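**Cecilia Agbeko**
Friday

1/ I'm sorting out the play kitchen things this week. Everything comes out onto the white table first, and then I decide what stays in the set and what goes in the donation box.

2/ The rule is simple. If it's cracked, it goes. If it's a duplicate, one goes. If the kids used it last month, it stays, even if I don't like it.

3/ The ketchup bottle stays. It ends up on the big grayish plate every single time, so I've stopped trying to file it with the groceries. Plate and ketchup are one unit now.
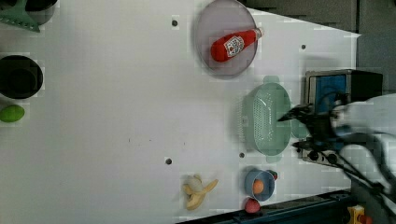

4/ The colander is a keeper too. The mint green one has handles at both ends, and small hands can manage that. I had a metal one in the set before and it was too heavy for them.

5/ For anyone asking about storage: I use three bins from Stukville. One for dishes, one for food, one for anything that pours or scoops. I tried the Vultden ones with dividers and the plates wouldn't lie flat.

6/ I don't label the bins with words. A drawing taped to the front works better for the under-fives, and I can redo it in a minute when the tape gives out.

7/ Food takes the longest. Fruit rolls off, bread gets chewed, and strawberries end up under the couch. I wash all of it in the sink with dish soap and let it dry overnight on a towel.
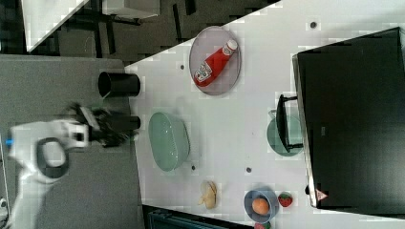 8/ Bowls go back by size, biggest on the bottom. The oval mint one is the biggest I'm keeping, so the small round blue-gray one sits inside it.

9/ Black cups and pots show every bit of dust. Wipe those last with a dry cloth or you'll be doing them twice.

10/ Someone asked what a set like this costs. Most of mine is secondhand. The one big lot I bought new was from Brurkora, and that was $97 with shipping. I wouldn't pay that again.

11/ Still to do: the play cutlery, and the bag of odd lids I've been avoiding since September. If a lid doesn't fit anything by Friday night, it's going in the box.

12/ Donation box goes out Monday morning. If you're local and want first look at it, message me before then.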